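Course handout, unit 4
Soil and Water in Small Catchments
Ramville Evening School, Geography

Infiltration and runoff

In the last unit we followed the rain until it reaches the ground. Now we look at what the ground does with it. Please read these notes before the class and bring your map of the Lokach valley, because we will draw on it.

Infiltration is the movement of water from the surface into the soil. The speed of this movement is called the infiltration rate, and we write it in millimeters per hour. When rain falls more slowly than this rate, all of it can enter the soil. When rain falls faster, the extra water stays on the surface, fills the small hollows, and then begins to flow downhill. This flow is called surface runoff.

The rate is not constant. At the beginning of a storm a dry soil takes water quickly, then the pores fill and the rate goes down until it is nearly steady. Students often use the first value from their measurement for the whole storm, and then their runoff is much too small. Use the steady value if the storm is a long one.
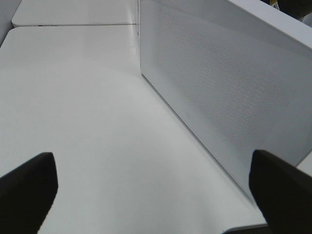
Three properties of the soil are important for us. The first is texture. Sand has large pores and lets water pass easily, while clay has very small pores and is slow. The second is structure, which means how the grains hold together in crumbs. A field that was driven over by heavy machines can have a good texture and still a poor rate. The third is the water which is already in the soil from the days before.

Worked calculation

A storm over the Stiner field brings 54 mm of rain. The soil takes up 30 mm of this. Evaporation during the storm is left out.

Runoff depth = 54 - 30 = 24 mm
Field area = 2000 square meters
Runoff volume = 0.024 m x 2000 square meters = 48 cubic meters

Be careful with the units. The depth must be changed from millimeters to meters before you multiply. I take off one point for this mistake in the written work.

For the next class

Repeat the calculation for the Nugroho field, which has an area of 2432 square meters. Take the same rain, but let the soil take up only 18 mm. Then write a short paragraph about why two neighboring fields can give such different results in the same storm. Half a page is enough.

Terms to know: infiltration rate, surface runoff, pore, texture, structure, soil moisture.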